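How to Make a Paper Lantern Shade for a Hanging Bulb

Posted January 2019 in Light and Paper

I have been making paper shades for years now and I still get a little thrill every time I switch one on for the first time. A flat sheet of paper is a fairly dull thing. Bend it, put a light behind it, and suddenly you can see every fiber! If you have a bare bulb hanging somewhere in your home and you keep meaning to do something about it, this is a lovely project for a slow afternoon, and you don't need any special skills. You do need patience while glue dries. I don't have much of that, so if I can manage it, so can you.

The shade we're making is a simple drum with a soft curve. It hangs from a ring at the top and has a second ring at the bottom to hold its shape. Once you've made one you'll start seeing how to change it, and I have some ideas for that at the end.

What you need

Two metal lampshade rings, 14 inches across. One should be plain and the other should have the spider fitting (the three arms that meet in the middle and sit on the lamp holder).
One large sheet of strong paper with long fibers. Mulberry paper is my favorite. You need a strip 45 inches long, so buy it off the roll if you can.
Self-adhesive styrene backing, the clear or white kind sold for lampshades. Check that the label says it is meant for this use.
Double-sided tape, half an inch wide
Fabric glue or thick craft glue
A bone folder, or the back of a spoon
A metal ruler, a sharp knife and a cutting mat
A dozen clothespins
An LED bulb, low wattage. Please don't use an old incandescent bulb inside paper. Even with an LED, leave a good gap between the bulb and the shade on all sides.

I got my first pair of rings from Olletti, who sell them in odd sizes, and the paper from Annan, but any craft store with a lampshade section will do. My backing comes off a big roll I split with my friend Deolinda Patrício, and we are both going to be making lampshades until we're 90.

Step 1. Measure twice

Rings are not always the size they say they are. Wrap a tape measure around the outside of yours and write down the number. A 14 inch ring should come out very close to 44 inches around. Add half an inch for the overlap. That's the length of your backing. For the height, anything from 8 to 12 inches looks good on this size of ring. I like 10.

Cut the backing to that size. Keep the corners square, and I mean really square, because a strip that's a tiny bit off at one end will be very off by the time it meets itself on the other side. Check with a set square, or fold a sheet of printer paper and use its corner.

Step 2. Stick the paper to the backing

Lay the paper face down on a big clean table. Cut it so it's an inch taller than the backing (half an inch extra at the top and half an inch at the bottom) and at least half an inch longer at one end.

Peel back only the first two inches of the release paper on the backing. Line it up, press it down, and then work along slowly, peeling with one hand and smoothing with the other. Go from the middle out to the edges. If you get a bubble, stop right away and lift that part gently. Mulberry paper forgives a lot, but it won't come up cleanly once you've rubbed it down hard.

When it's all down, turn it over and go across the whole front with the bone folder through a sheet of scrap paper. Rubbing directly on the paper can leave shiny streaks, and they do show when the light's on. Ask me how I know!

Step 3. Get it used to the curve

Before any glue comes out, roll the sheet loosely with the paper side facing out and hold it with two clothespins. Leave it for an hour. It will still spring open when you let go, just less fiercely, and the rest of the job gets so much easier.

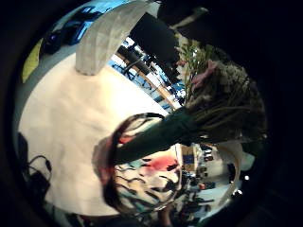
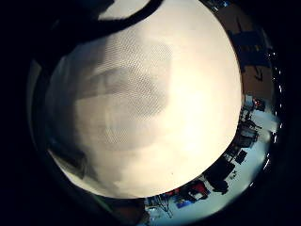 Step 4. Put the rings in

Run double-sided tape around the outside of both rings. This is fiddly. Short lengths are easier than one long piece, and small gaps don't matter.

Stand the rolled sheet up and set the spider ring at the top edge of the backing, with the fitting facing the right way for your lamp holder. Roll the ring along the edge a few inches at a time, clipping with clothespins as you go. Then do the plain ring at the other end. Having a second pair of hands is great here, but I've done it plenty of times on my own with the far end of the sheet propped against a stack of cookbooks.

Step 5. Close the seam

You'll have a half inch overlap where the two ends meet. Put a line of glue on the lower layer, a thin one, and press the top layer down onto it. Wipe off anything that squeezes out while it's still wet. Lay the shade on its side with the seam on the table and put a heavy ruler inside along the join. Leave it for at least two hours. Overnight is better.

Step 6. Turn the edges

Now fold that extra half inch of paper over each ring and tuck it behind. Snip a small notch for each arm of the spider. Use glue sparingly, work in short sections, and push the paper tight under the wire with the edge of the bone folder or an old plastic card. This is my favorite part - the raw edge disappears and it starts to look like something from a shop.

Let it all dry completely before you hang it. Turn the power off at the breaker before you fit the shade if you have to unscrew any part of the lamp holder.

Some things to try next

Pierced patterns are fun. Prick holes with a thick needle before you stick the paper down, and then use clear backing so the pattern glows.

Tear strips from a second paper and layer them on the first for darker bands. Nunby make a thin tissue with flecks of bark in it that looks wonderful this way.

Go smaller! A 5 inch pair of rings makes a sweet little shade for a night light, and it uses up your scraps. Give the seam longer to dry, as the tighter curve pulls on it more.

I'm planning a pleated shade in May once I've worked out the spacing. If you make one of these, tell me which paper you used.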